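Notebook entry, 2020-04-18
Adhesive trials, surface coverings. Entry by Nour Masri.

The second batch of Rudeck paste was mixed this morning at the strength given on the supplier's sheet and left to stand before use. It was smoother than the first batch, which had been stirred too quickly. Two sample strips were pasted to card, one with Rudeck and one with Kouris, and placed under the board.
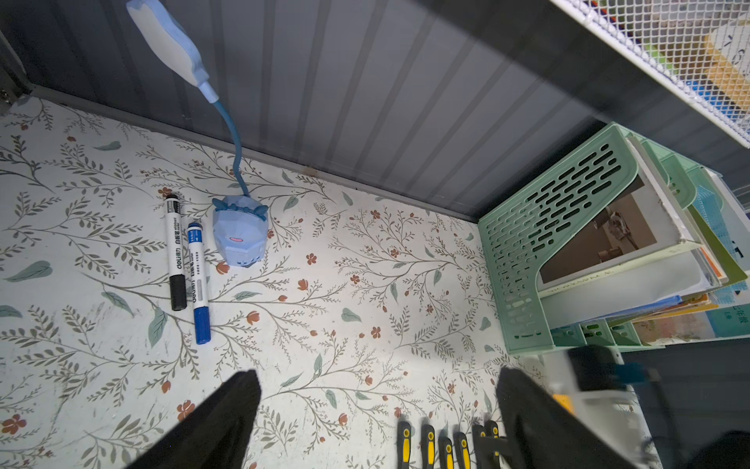 Floral covering on the desk, with the light-blue lamp.

Arif Akanda has asked that all strips be cut to 200 mm in future. The earlier ones were of uneven length and the peel readings cannot fairly be compared. I have marked them as void in the table and kept the card backs.
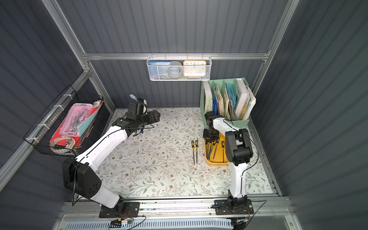 The Kouris strip lifted at one corner when the board was removed. It was pressed down again and has been noted as a partial failure. The Rudeck strip held, although a little paste had come through at the edge. The Kerkix order, number 256, has not arrived, and the third paste cannot be tried until it does.
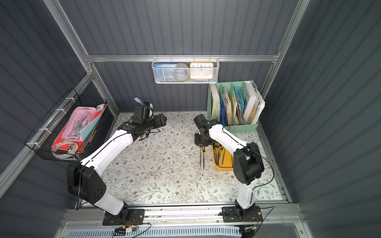 Floral mat, with dark grey corrugated panels behind.

Both strips are to remain on the shelf until July, when the peel test will be repeated. Brushes washed and hung. Remaining paste kept in the sealed tub, lid labelled.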